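Last updated Mar 13, 2023

Niloufar Kiani
Thread

ok so we've had the Idier on trial at work since the start of the week before last and ppl keep asking what I reckon. Thread. Typing this between meetings so forgive me

It's the two-armed kit, five-fingered hands both sides. Falbridge do the leasing, they don't build it. You rent the arms, the hands and a support plan. Desk is your problem

Price first cos that's what everyone DMs about. $607 a day on the short trial, cheaper if you sign for longer. Min booking 2 days. Delivery to Furnilham was extra, and not a small extra. Ask for the freight quote up front, we didn't

Setup: they say an arvo. Took us the arvo plus the next morning. Most of that was calibrating the left hand, then doing it again after I bumped the desk. My fault, colour me embarrassed

The manual is fine up to chapter 8 and then it reads like a different person wrote it. Hand calibration is in the bit after that. Of course

Our job for it is kitting. Small parts into divided trays, one of each per compartment. Boring work, we do heaps of it, perfect for a trial I thought

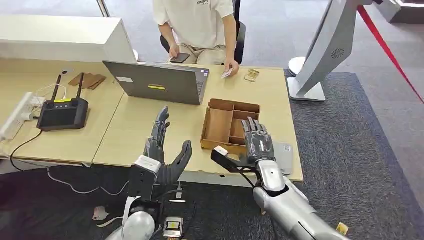

Grip is the good news. Anything chunky, no dramas. It goes gently, you can set the force per finger, and the defualts are sensible. Didn't have to touch them for most of our parts

Flat stuff is where I get grumpy. Thin washers, anything card-like. It'll have a go, miss, have another go. On our thinnest parts it got maybe about 10 picks in before someone had to step in and reset. You'd want a fixture or a different tray, and that's more money

Cables. So many cables. Budget a good hour for tidying and buy more velcro than you think

Software: the teach mode is lovely, you get a feel for it by lunch. Saving a routine is not lovely. Three menus deep and the save button is greyed out until you rename it?? Lost one that way. Swore a bit

Support though. Miłosz Nowakowski at Falbridge rang me back both times, same day, and knew the answer. Didn't try to flog me the bigger plan either. Full marks

Compared w/ the Tabrizi arms we trialled in December: Tabrizi were quicker and easier to program, but grippers only, so half our parts were out. Different beast. If all your bits are one shape I'd still get the Tabrizi

Would I buy the Idier? Not at the sticker price. Would I lease it again for a big kitting run, yeah probaly, with the trays sorted first

Someone asked about noise. Quieter than our label printer. Low bar

Gotta run, trial debrief in ten. Will add the long-lease numbers once they've actualy sent them to me

8 comments · 10 shares

Back to top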